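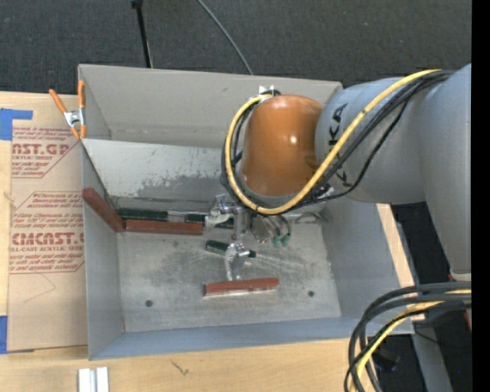 The metal bin on its table, with the arm reaching in from the right.

Progress report to the Hong Family Fund
Medesdale Schools Breakfast and Late Bus Project
Aug 27, 2025

Hi Ye-ji,

You asked me to keep this one shorter than the last and to put the bus first, so bus first it is.

The late bus has been running out of Medesdale Secondary since the second week of last term, and I'm happy to say it's full most afternoons (standing room isn't allowed, so full means full). We have 42 seats. On Tuesdays, when band and the homework room fall on the same day, we've had to start a sign-up sheet at the front office, and the kids from out Carodlow way get first call on it because they've got no other way home after four. A couple of the town parents were a bit put out by that at first. I rang them both, we had a good chat, and one of them now drives three extra kids home herself, so there you go!

Ridership for the term came to 1012 trips. I know the application said we'd count individual students as well, and I've got that from the sign-on cards, but the cards from the first fortnight were filled in all sorts of ways (nicknames, initials, one very nice drawing of a horse) and I don't trust the figure yet. Ritu Grewal at the district office is going back through them with me and I'll send it on separately.

Now the route. We started out with the long loop, down through Tarska and back along the river road, because that was what the old timetable did. It meant the Tarska kids were home in good time and the Carodlow kids were on the bus for well over an hour, which is a long while to sit with a trombone on your lap. Halfway through term we flipped it. Tarska families weren't thrilled, but it adds 35 minutes for the first of their stops and a good deal less for the rest, and the driver reckons the new way is easier on the bus because she isn't climbing the hill with everyone on board. I'd like to leave it flipped for the year and see how it sits once the days get shorter.

The stop outside the Carodlow hall still doesn't have a shelter. I've had the council forms back twice now, once for a missing plan and once for a signature in the wrong box. They have agreed in principle — I have that in an email — but nothing will be poured before the wet weather finishes. In the meantime the hall is leaving its side porch unlocked until six.

Breakfast is going well too, though it's a quieter story. We're open four mornings at the primary school and two at the secondary. The primary kids come for toast and fruit and then hang about to help wipe the tables, and the teachers tell me first lesson is a lot calmer on those days. I haven't got anything more scientific than that for you yet. At the secondary we had hardly anyone for three weeks, until one of the Year 11s suggested we move it out of the canteen and into the corridor by the lockers, where you can grab something on your way past and not look like you've come specially. Well, that did it. We now run out of bananas by quarter past eight.

Spending. We're a little under on food, thanks to the bakery giving us the day-old loaves, and over on fuel, thanks to everything. I'd like your okay to move 2 per cent of the grant from the food line across to transport. The agreement says anything under five is fine with a note to you, so please take this as the note, but I'd sooner have a yes in writing before I do it. The driver's wages are on budget. The spare set of tyres went on last month and the invoice is in the folder with the others.

One thing that hasn't worked is the parent text service. We paid for the first quarter and the messages were turning up after the bus did, so I've cancelled it and we've gone back to the school's own app, which everybody grumbles about but has on their phone already. I've asked for a refund on the unused weeks. No reply so far.

Coming up: a second regular driver, so that we don't lose the run whenever ours is crook (we lost three afternoons that way and the office phone rang off the hook). We have one person partway through her licence upgrade and a maybe from another. I'm also meeting both principals to sort out what happens in exam weeks, when the seniors finish at odd hours and half of them want to be on the early bus and the other half want to stay in the library till it shuts.

The next full report is due to you in December. If you'd like to come out for a breakfast before that, the primary mornings are Monday to Thursday and we start the toasters at half past seven. Park on the oval side, as the front is all buses.

Thanks again to you and the board, and I'll ring on Friday about the fuel money.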